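Product gallery - Akcombe bench simulator, release 2

Akcombe is a simulation package for tabletop manipulation, sold by Imetti as a yearly licence or bundled with the Favgate controller. It renders what a wrist or overhead camera would send back, runs the arm's motion against that picture, and writes both to a log. We had it on a workstation for most of June. This page collects notes on the rendered output and on the parts of the product that affect it. Prices are in Canadian dollars.

The gallery is laid out in the order we worked through the program: licence and install, camera output, physics, logging, support. Each entry is kept to what we could check ourselves.

**Licence and install**

A single-seat licence is $2,000 a year. The Favgate bundle adds another $2,000 and includes the controller, its power supply and one extra seat. Schools and colleges pay $400 for a seat with the controller link switched off, and that seat cannot be upgraded partway through the year.

The installer is one file. It asks for a folder, a licence key and a display driver, in that order, and will not go back a step if the key is wrong. You have to close it and start over. Once installed, the program checks the licence at launch and again at midnight. A run that is under way at midnight will finish, but the next one won't start without a network connection.

**Camera output**

There are two output modes, named Full and Stream. Full writes every rendered picture to disk without compression. Stream squeezes the picture hard before it reaches the control side, on the theory that a policy trained on clean pictures will fall over when it meets a cheap camera on a busy network. The amount of squeezing is set by one slider with no units on it. We would have liked a bit rate.

At the low end of the slider, fine detail goes first, then edges, then most of the colour. Flat surfaces suffer more than you might expect, as the encoder spends very little on them and the block pattern starts to show. The manual suggests the bottom quarter of the range for "stress runs" and gives no further advice.

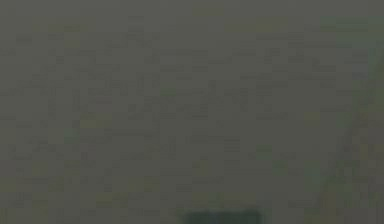

The slider position is stored with the project and is easy to forget. A project opened by a second user keeps the first user's setting, and the only sign of it is a small number in the status bar. Imetti should put it in the run header. We now write it in the project name by hand, which works well enough in a small group.

Blur is a separate control. It can be fixed or tied to joint speed, and the tied version is the better of the two. Fixed blur is applied after compression, the tied version before it. The order matters if you plan to compare runs, and the manual has it the wrong way around.

Colour balance can be shifted per camera. The default is neutral. Shifts are saved as three plain values in a text file, so they can be copied between projects without opening the program.

**Physics**

The solver is licensed from Pillay and is the same one shipped in release 1. Contact between rigid parts is steady. Soft parts are handled as a chain of rigid ones, and anything thinner than a pencil tends to jitter at rest. Lowering the step size helps, at a cost in speed that the program reports clearly in the lower bar.

Friction is set per material pair. There is a starter table, and gaps in it are filled with a single default value. The program doesn't warn you when it uses the default. Export the table before a long run and look for blank cells.

Grip force is reported at the fingertip pads only. If your tool is held against the palm, the log will show zero for that contact, and any success test based on force will fail even where the part has been carried without trouble. The workaround is to test on part height instead - crude, but it holds up.

**Logging**

Each run produces one folder with a motion log, a camera log and a settings file. The motion log is plain text and opens in a spreadsheet. The camera log needs the Akcombe viewer, a free download that does not check the licence.

The viewer steps forward by one picture at a time, and backward by jumps only. Marks can be placed on the timeline and exported as a list. They carry a time and a label of up to one line. Marks made on a Stream run can be loaded against a Full run of the same project, and this was the feature we used most: find the moment in the poor picture, then check it in the clean one.

Time stamps come from the simulation clock in the motion log and from the computer's clock in the camera log. For short runs the gap is small. For overnight work, set both to the simulation clock under Advanced, where the option is called "Match".

**Support and updates**

Support is by email, with replies during Eastern business hours. Our three tickets were all answered the same day. Two were closed with a setting change and one, the fixed-blur order, was passed to the manual's editors.

Updates are offered at launch and can be put off indefinitely. Projects saved in release 2 will not open in release 1, and no converter is planned. Groups with a mix of seats should move everybody over at the same time.

**What we would change**

- Units on the compression slider, and its value in the run header.
- A warning when the default friction value is in use.
- Contact reporting on the whole hand.
- A back button in the installer.

The licence we tested has been renewed for a second year without the Favgate bundle. Our own controller talks to Akcombe over the open socket described in the manual's last chapter, and the link has been steady. Settings files from our runs are available on request in the same text format the program writes.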